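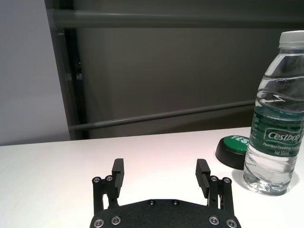 R. Sisodia

The Retton District Athletics League has confirmed its arrangements for the coming season, and members of the club have asked me to set out what has changed and how it affects those who compete in both track and field events.

The league will again run from April to September. Jidine Harriers, promoted last year after finishing 23 points clear of Fekano, will compete in Division 2. The club closed its own season with 551 points, a total that secured fourth place and exceeded the previous year's by a modest margin. Most of the improvement came in the throws and the triple jump. The middle-distance squad was short of senior women for much of the summer, and the club forfeited points in the 1500 metres as a result.

Under the revised rules, an athlete may enter no more than four individual events at a fixture, plus one relay. The earlier limit was five. Team managers are asked to submit provisional entries by 6 p.m. on the evening before each meeting. Late changes will be accepted at the declarations desk until one hour before the first track event, after which only withdrawals on medical grounds will be permitted.

The javelin will be held before the long jump at all home fixtures. Athletes who contest both should inform the field referee on arrival. The pole vault has been withdrawn from the June meeting while the landing area at Retton is replaced, and points for that event will not be carried over.

Travel to Fekano takes over two hours by coach. Seats are reserved in the order in which payment is received. Juniors travelling without a parent must return the signed consent form with their fare.

Club vests are compulsory for scoring athletes, including those in the relays. Replacement vests may be ordered at training, and sizes should be checked before ordering as exchanges are slow.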